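What is a tariff?

A tariff is a tax on goods that enter a country. The company bringing them in pays it. 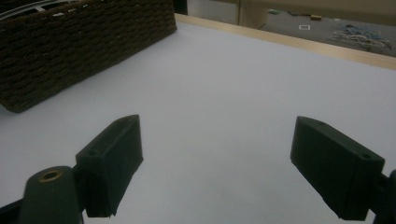
Say Endell buys 500 hangers from abroad for 2 dollars each. With a 50 percent tariff, each costs one dollar more. Endell pays the government 500 dollars - and may raise its prices.

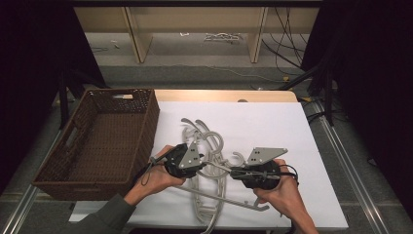 Why have tariffs?

They raise money for the government. They can also help local makers sell more.
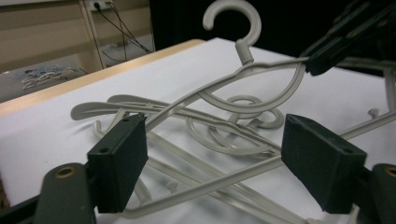 Other countries may then add tariffs of their own.
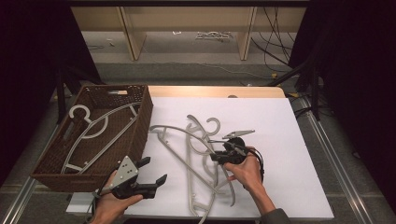

When two countries both do this, it is called a trade war.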